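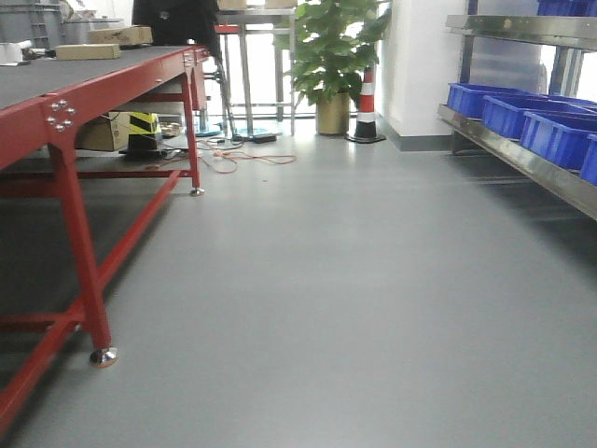
Ticket 682: Pre-order bonus missing and reserved name rejected after upgrading edition
Product: Trernine (PC client)
Opened by: Zarmeena Bukhari
Assigned to: Kekeli Gbeho
Priority: Normal
Status: Resolved
Opened: October 20, 2023

Problem as reported

I bought the standard edition of Trernine during the pre-order period and reserved the name Lorkham for my main character. Last night I paid the difference to move up to the middle edition. The shop shows the upgrade as complete and I have the receipt by email.

Since then the cloak and the mount skin from the pre-order bonus have gone from my wardrobe. When I try to create my character on the Ulport server I get "This name is not available (error 292)". The reservation page still lists the name as mine.

I have restarted the client and the PC. I have not bought anything else and I only have one account.

Reply 1 – Kekeli Gbeho

Thanks for the clear report. Please try these in order and tell me where you get stuck.

1. Log out of the client fully. Closing the window leaves it running in the tray, so right-click the tray icon and choose Exit.

2. Go to the install folder and delete the folder called entitlement_cache. Leave everything else alone. Your key bindings and interface layout are in a different folder.

3. Start the launcher and choose Repair from the menu beside the Play button. It checks the files and downloads anything that is missing. 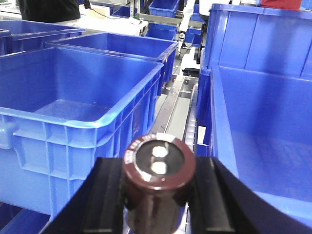 4. Log in and open the wardrobe before you go to character creation. Wait until the loading bar at the bottom has finished.

5. Send me the file launcher.log from the install folder, whatever the result.

Reply 2 – Zarmeena Bukhari

Steps 1 to 4 done. The repair replaced 25 files. The mount skin is back but the cloak isn't, and I still get error 292 on the name. Log attached.

I also tried the name on a different server to see what would happen. It gave the same error there.

Reply 3 – Kekeli Gbeho

The log shows two licences on your account, the original standard one and the upgraded one. The standard licence should have been closed when the upgrade went through and it is still marked active. The name is tied to the old licence and the client is asking for it with the new one, so the server treats you as somebody else trying to take it.

Please don't release the name on the reservation page. If you do, it goes back into the general pool and I can't promise to get it back. I'm passing this to the accounts team.

Internal note – Talha Mughal

Confirmed. Licence merge failed at the last stage, payment went through normally. Same pattern as ticket 620, which was also an upgrade from standard. Both were made while the shop database was being backed up, so the merge job timed out and did not try again.

Merged the two licences by hand and moved the name reservation across. The cloak had been granted to the old licence only. Granted it again to the new one and removed the duplicate mount skin record.

Yasuo Furukawa to look at the retry setting on the merge job. Until that is done, any error 292 from a player with a recent upgrade should come straight to accounts. The cache steps won't fix the name part.

Reply 4 – Kekeli Gbeho

The accounts team has merged your licences and moved the name over. Please exit the client from the tray again, log back in, and check the wardrobe first. After that you should be able to create the character on Ulport.

Reply 5 – Zarmeena Bukhari

Working now. Cloak and mount skin are both there and I made the character with the right name. One small thing – the account page still says "Standard" at the top, although the purchase list underneath says the upgraded edition. Does that matter?

Reply 6 – Kekeli Gbeho

It doesn't affect anything in the game. That label is updated separately and should change overnight. If it still says Standard tomorrow, reply here and the ticket will reopen by itself.

Internal note – Yasuo Furukawa

Merge job now tries again three times before it gives up, and writes a line to the accounts queue if all three fail. Tested on the staging shop with the backup running. Leaving 620 open until that player confirms.

Ticket closed by Kekeli Gbeho. Resolution code: licence merge, manual.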